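Does cleaning out the idle bits of hand-held gripper demos throw away something useful?
Posted by Yogesh Shakya

I'm training a small policy from demos recorded with a hand-held gripper, and I've got 232 of them so far. Loads start with a few seconds where nothing much is going on. I tried trimming those off and my success rate went up on the bench, but it got worse once I moved to another room, and I can't work out why.
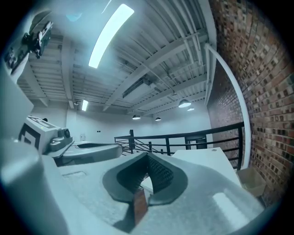 My trimming rule is dead simple: if the estimated hand speed stays under a threshold, the frames go. What bothers me is that those slow bits are often when the view takes in the most of the room – railing, brick wall, ceiling lights, the lot – and I wonder if the policy was getting something from that. Has anyone tested this properly?

Sheena Ogilvie

We did, in June, on the Testumari set. 674 demos, same network, trained once with the idle frames and once without, 4 seeds each. Trimming helped in the room we recorded in and hurt everywhere else, so you're not going mad. What worked for us was keeping the idle frames but sampling them less often.

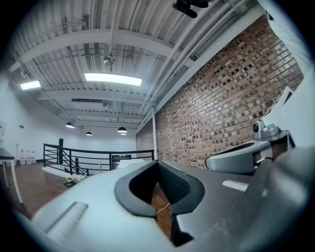
We went with one in five in the end, though I wouldn't swear by that number. Do check your speed estimate as well. Ours drifted when the tracking was poor, and 77 demos had perfectly good slow grasps chopped out of the middle. Plot a few before you blame the network!

Magnus Swanson

just get more data

Fergus Paterson

Agree with Sheena on the plots. I'd also only trim the start and end, never the middle, and see if the gap closes. Which threshold are you using?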